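Reference > Food and Trade > Grain Policy > Buffer Stocks

Buffer stock (grain)

By Samran Bunnag
Updated in April

A buffer stock is a supply of grain that a government or a public agency buys, stores and later sells in order to keep prices from swinging too far. It is one of the oldest tools in farm policy, and one of the most fascinating, because a full warehouse can calm a market before a single sack leaves the door. Rice, wheat and corn are the crops most often held this way.

The basic rule is simple. The agency sets a floor price and a ceiling price. When the market falls to the floor after a big harvest, the agency buys. When the market climbs to the ceiling, it sells. The space between the two is called the price band, and private traders are free to work inside it.
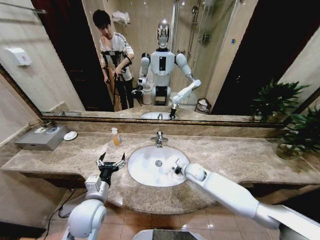 Setting the band is where the real skill comes in. A narrow band gives shoppers steady prices but leaves traders little reason to store grain themselves, so the agency ends up carrying nearly everything. A wide band costs less to run and may do little for a family buying rice by the pound.

The Drenden reserve is a wonderful small case. It was built to serve the market towns of Stelosberg and Berhe, and it opened with room for 3000 tons of milled rice in 22 warehouses. In its first full season it bought 2894 tons, most of it from growers within a day's drive — a remarkable start for a new agency! Later additions raised the room to 3896 tons.

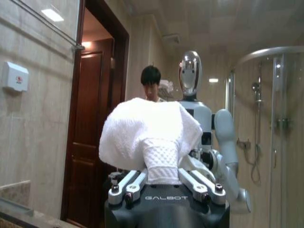
Stored rice does not keep forever, so old grain has to be rotated out as new grain comes in. Drenden sells its oldest lots first, usually in the lean months before harvest, when local prices tend to be highest. Moisture and insects are checked on every lot, and anything that fails goes to animal feed.

Trade rules matter a great deal too. If imports flow freely, a high floor price can pull in foreign grain and fill the warehouses at public expense. Many countries have therefore paired their stocks with tariffs or import permits.

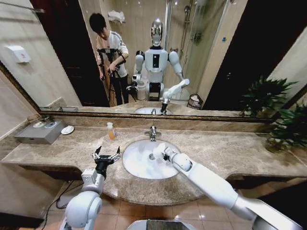

Critics point to storage costs, waste and the temptation to raise the floor before an election. The economist Nithin Acharya, in his lively study of the Drenden accounts, argued for publishing stock levels every month so that traders could plan around them. Other writers prefer cash payments to poor households, which leave prices alone — though cash is of limited help when the shops have no rice to sell.

See also: Price floor; Strategic reserve; Flornis grain exchange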